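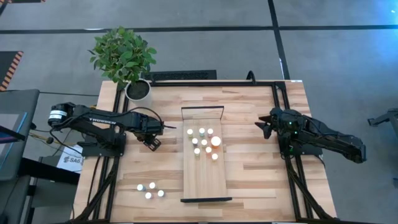
How to Put Together an Architecture School Portfolio

Sep 3, 2023
By the Undville Studio Blog

Applying to a graduate architecture program this fall? Great, you're in for a fun few weeks! A portfolio is the one part of the application you get to design from scratch, and I love helping people with theirs.

1. Read the rules first. Every school sets its own page count and file size, so write them on a sticky note before you open any software.

2. Pull out everything you've made. Studio projects, sketches, furniture, that odd photo series from sophomore year (yes, really). Then pick four or five pieces you could talk about all afternoon.

3. Give each project a short text. I keep mine to 100 words: where the site is, what the problem was, what you did about it. My Prollevby library project started out at 612 words and it was a slog to read!

4. Set up a grid and stick with it. Mine has six columns and wide margins, and drawings can run right across the spread when they deserve it. Let a good section have a whole page to itself.

5. Redraw your weakest plan. Check the line weights, add a north arrow and a scale bar, and take out any hatching that turns to gray mush when it prints small.

6. Credit your teammates. If the Hasen housing scheme was a group job, say which drawings are yours.

7. Print a test copy. Colors shift, captions shrink, and you'll spot typos you've scrolled past for weeks. Mark it up in red pen and go again.

Aim for a full draft by the middle of October, then leave it alone for two days before the last edit. Have a blast with it!

Contact us | © 2023 Undville Studio Blog | Back to top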